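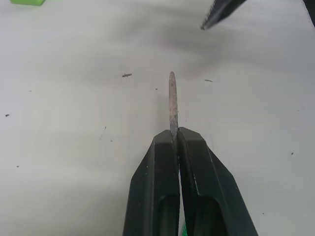
Bleddyn Skyrme
Workshop Coordinator, Pirisis Salvage and Repair

Progress report to the Kusham Fund, spring quarter

Dear Charito, and everyone at the Fund who reads these,

Thank you once again for your patience with me. I know the last report arrived late and rather short, so I have tried to make up for it by sitting down properly with a pot of tea and going through the whole quarter while it is still fresh. The heading you gave us was "old fixings", and I have mostly stuck to it, though you will forgive me if I wander.

You will remember that the grant was to help us save the metal bits and pieces that come out of old timber – nails, pins, tacks, screws and the rest – and to find out which of them are worth keeping and which should go straight to scrap. When we applied, I think we all pictured tidy jars of handsome old nails. What we mostly have is rust! The nail or pin, or whatever it is, at the top of this report is a fair match for what we handle day in and day out: thin, brownish-grey, rough all the way up, with darker patches along the shaft and a point that has gone rather round. It is a humble little object, and I have grown very fond of its kind.

Sorting

Anikó Fülöp has taken charge of the sorting and has made a lovely job of it. Everything is now looked at one piece at a time on a white surface, which was her idea and which I resisted for longer than I should have, being attached to my old brown bench. She was quite right. On white you see the outline of a pin properly, whether it is straight, whether the shaft has thinned, and what sort of point is left on it. You also see every crumb of dirt, so there is a good deal more wiping down than there used to be, and we have got through more cloths than I allowed for in the budget.

We have settled on 4 grades. The first is for pieces that are sound and straight and can be used again as they are. The second is for pieces that need cleaning, and the third is for those we keep as patterns, so that somebody mending an old chest or a door can match the shape. The last is scrap. Anikó would like to split the second grade in two, and we have agreed to come back to that when the backlog is smaller.

In all we have sorted about 2000 pieces since the quarter began. I had hoped for more, but the boards from the Karpenko barn were much slower going than we expected. The heads had rusted away on a great many of the nails, and each had to be eased out from behind.

Cleaning

Vitalii Kostiuk has been trying out ways of taking the rust off without taking the pin off with it. A stiff brush does well on the thicker nails. The thin ones are another matter, and he lost a number of them early on to too much enthusiasm (his word, and he would want me to own up to my share). He now leaves the slender ones in a mild soak and brushes them by hand afterwards with something much softer. It takes an age, but the shapes are coming through nicely, and he has started writing up his notes so that others can follow them.

We have also stopped trying to get everything bright. Several of the furniture menders who visit us said they would sooner have a dull pin with its old surface than a shiny one with half its thickness gone, and that has saved us a lot of labour.

Teaching

Yevdokiia Tkachuk ran three Wednesday sessions on pulling and reusing old nails, all of them full. People were keenest on learning to judge by eye what was still sound, so she has asked to give that a whole session of its own next quarter, and I have said yes.

Money

Spending is close to plan. Cloths and brushes are over, as I mentioned, and storage is under, as we were given a set of small drawers by Trolteck when they cleared out their stores. I should like to move the difference across, if you are content with that.

Next quarter

We mean to finish the barn nails, label the pattern drawers and get Vitalii's notes into a form we can hand out. If anyone from the Fund would like to come and see us, mornings are best, and the kettle is never far off. Do wear something you don't mind getting rust on.

With warm thanks from us all,

Bleddyn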